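Reviews > Books > Teen and Young Adult

The Salt Stairs by Yuzuki Shimada

I'd been circling this one for weeks in the shop (the cover is very teal, and I'm weak for teal) and finally gave in when Angus Rennie at my book group pressed his copy on me and told me to skip the blurb. Good advice, so if you haven't read the back yet, don't! It gives away the thing with the ferry, and the thing with the ferry is the best part of the first half.

Kiều is sixteen and has been sent to spend the summer with her great-aunt in Stakance, a harbour town where everyone seems to have fallen out with everyone else some time before she was born. Her mum won't say why they left. Her aunt won't say much at all. Then Kiều gets a Saturday job sorting post at the old customs house and finds a bundle of letters that were never delivered, and off we go.

I know, I know, undelivered letters. I groaned a bit as well. But Shimada does something lovely with them, because Kiều doesn't read them. Not for ages! She goes round town trying to hand them back to the people they were meant for, and most of those people are old and cross and don't want them, and each doorstep turns into its own little story. The chapter with the retired piano tuner had me in bits on the bus. I missed my stop and had to walk back past the leisure centre in the rain.

It's 264 pages, and I read the first 200 in one go on a Sunday, which I haven't managed with anything since Christmas. The chapters are short and the talk is quick and funny. Kiều and her cousin bicker the way real cousins do, mostly about whose turn it is in the bathroom, and there's a running argument over a borrowed coat that I looked forward to every time it came up.

Now the grumbles. The romance didn't do a lot for me. Druden (that's the boy, and yes, that's his name) is nice enough, but he turns up, says something thoughtful about the sea, and goes away again. I kept wanting him to be rude, or late, or bad at something. And the mum is on the phone for most of the book, so when she finally gets off the train in chapter 7 of part 2 I felt I was meant to be more moved than I was.
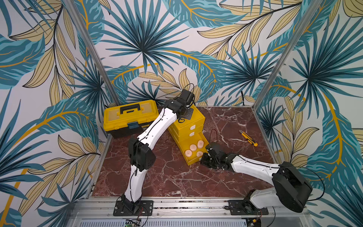
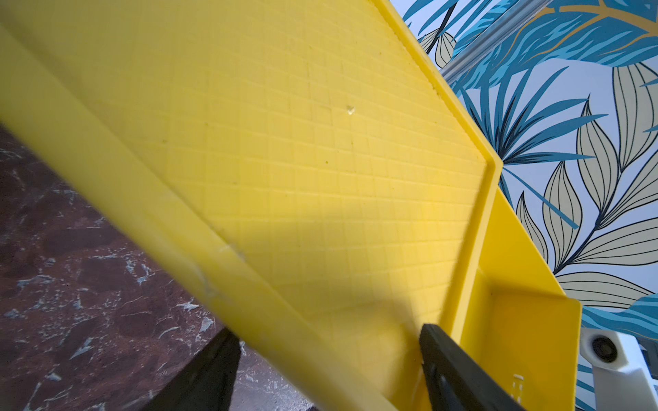
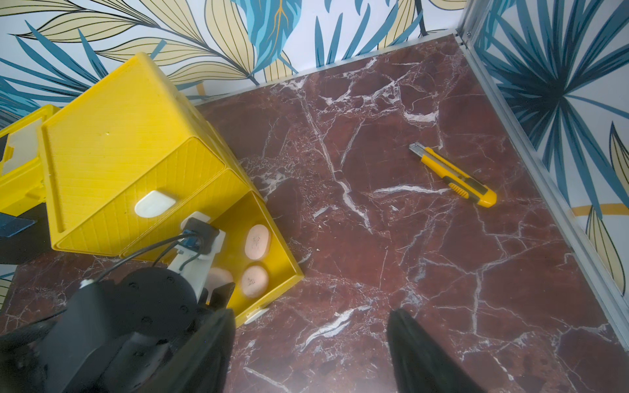
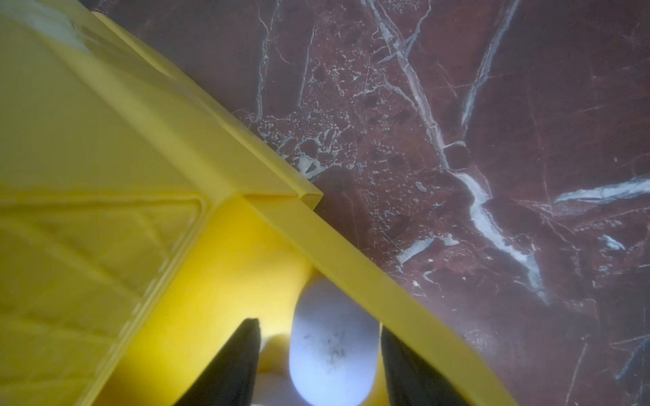

The ending is going to split people. Mitsuko Kobori, who read it straight after me, thought it stopped a chapter too soon, and she was quite fierce about it over the biscuits. I liked that we don't find out what was in the last letter. Kiều knows, and she decides it's hers to keep, and after a whole book of grown-ups keeping things from her that felt fair enough to me. I did turn the page looking for more, mind you, and got the acknowledgements.

One thing for parents and teachers: there's a drowning in the past, talked about more than once, and a funeral scene that goes on for a while. Nothing gory. I'd happily give it to a thirteen-year-old who likes a slow story, though a reader who wants murders and maps may well give up before the ferry. The swearing is mild and mostly the great-aunt's.

I borrowed the hardback and then bought my own in paperback, and the paperback has rather small print, so try before you buy if your eyes are like mine. Angus wants his copy back by June. He's lending it to his sister next, and I've told her the same thing about the blurb.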